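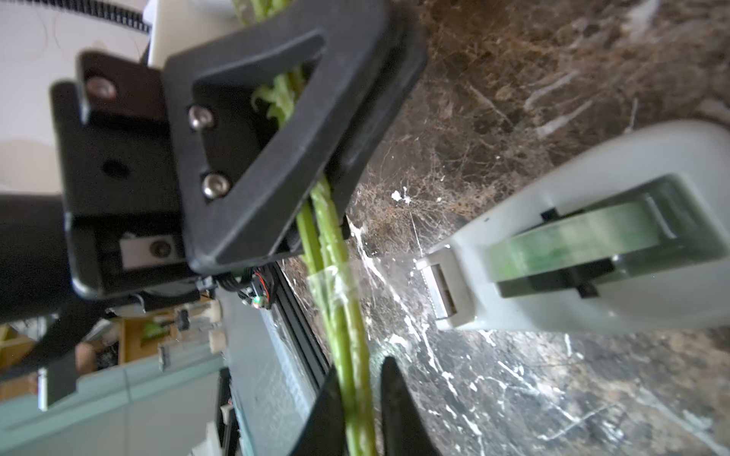

The Care and Feeding of a Bouquet Machine

The first thing Patricio Huenchumán does in the morning is wipe the fingers. He arrives at the Bridow workshop at 6:30, puts the kettle on, and goes over both black fingertips with a rag and rubbing alcohol until they stop grabbing at his sleeve.

Tape is the enemy. Stem sap is a close second, and the two get along beautifully. By the end of a working day the fingers have picked up enough of each to hold on to a bunch well after they have been told to let go, and a robot that won't let go of the flowers makes everyone in the room uncomfortable.

The cell at Bridow has one job, the binding of cut stems with clear tape, which a florist does in four seconds while talking about her sister. The robot takes 15 and says nothing. Huenchumán has looked after it since March, when it came over from the Platgate site with a box of spare screws and a manual for a different gripper.

"I read it anyway," he says. "It was well written."

Much of the upkeep is screws. The triangular piece on the gripper is held by silver hex-socket ones, and they back out a little at a time under vibration, never enough to see. He checks them with a key he keeps on a string around his neck, having lost three keys in the previous way of doing things. A loose screw shows up first as a bad bunch: the stems sit a few degrees off, the tape goes on in a spiral, and the whole thing looks like something won at a fair.

Then there is the wiring. The small circuit board sits low on the mounting block with its red and black leads, a poor place for it if you plan to handle wet plants all day. Huenchumán dries the stems before they go anywhere near it. He has asked Pacheco, the shop that does their machining, for a cover. Pacheco has sent two so far. Both were lovely and one of them fit, though not with the gripper closed.

The dispenser gets a whole page in his notebook. It is an ordinary desk kind, white and see-through, with a serrated metal blade, and he prefers it to the motorized feeder they tried last year, a $700 item that now props open the door to the yard. The blade goes dull after about 200 bunches. You can hear it, he claims — the tape stops snapping and starts to sigh. At that point he changes the whole dispenser and takes the old one home, where his family is now very well supplied.

Setting up takes longer than fixing. Each time the dispenser is swapped he has to teach the arm the position again, nudging it along until the loose end of the tape meets the stems at the right height, a short way below the gripper. The counter is polished dark marble, a leftover from a Kirkell kitchen job, and it is handsome and slippery. A dispenser that creeps a quarter inch by lunch will have the robot carefully taping air by two.

His record for a full setup is 70 minutes. The usual figure he would rather not discuss.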